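The Morning Table at Mägi: Work in June

My name is Triin Adomaitis and I work in the canteen of Mägi, on the early shift. In June our dish room began to get help from a machine, and I was asked to collect something for the staff page.

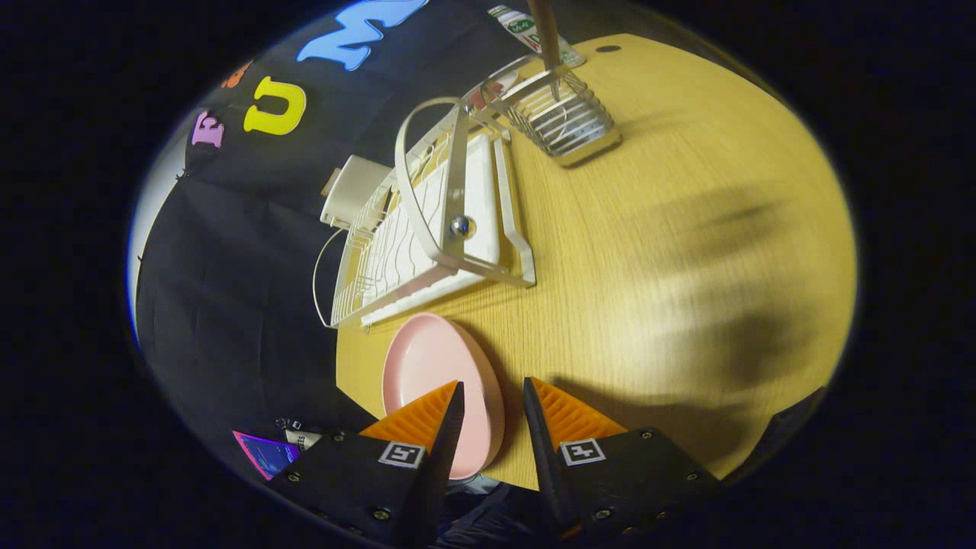
Before this change, three of us put away the dishes after every lunch. Now two people do it, and the third one has moved to the serving line. Nobody lost hours. I write this first because it was the question I heard most from colleagues.

The program is called Cliltau and it learns from our own hands. Kumiko Okabe shows it each task many times, always slowly: take the plate, turn it, put it in the rack. By last Saturday she had recorded 204 tasks. She told me that her wrist feels better than in winter, but the work is more boring and she misses talking with the others.

Plates and the rack were our first subject, and the utensils come later. Rafsan Munasinghe wants to begin with spoons. I would prefer cups, they break more often.

What changed for me is the order of the day. I must leave the table ready at six in the evening, with every thing at its place, and write in the notebook what I moved. It is a new habit and I still forget it.

Comments

Maiara Frota: Thank you Triin! Is the notebook also for the weekend shift?

Triin Adomaitis: Yes Maiara, it is on the shelf near the door.

Reet K.: I vote for cups too.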